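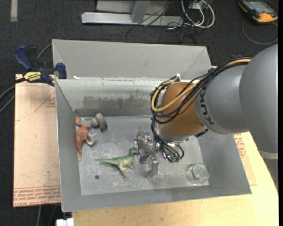
3 min read

I've been off the blog for most of March and the reason is dull: my back went. I bent down to pick up a sock and couldn't get up again without holding the door handle. Eight days on the floor of the front room followed, with a heat pad and whatever I could reach. By the end of it my head felt like a grey metal bin with a stain up the back wall, and I had stopped answering messages. Sorry if one of them was yours.

Izzati Purba, the physio at Pennington, gave me three exercises and told me to walk every morning, even if it was only to the postbox. The first walk took 20 minutes and I counted 208 steps — a poor show, but I did it. I'm now up to the bakery and back.

Posts I owe you:

The Gorine soup recipe, with the right amount of barley this time.
The second half of the Ullel trip. I have the notes but not the energy.
An answer to the reader who asked about sleeping on a firm mattress. I've tried it for about 18 nights and would say it helps a bit in the mornings and does nothing by teatime.

I've also stopped using the Joltiso app to log how I feel, as it kept asking at 8 in the morning and the answer was always the same. A paper notebook is doing the job.

Comments are open again. If you've had the same trouble and found a chair you can sit in for a whole film, please tell me which one.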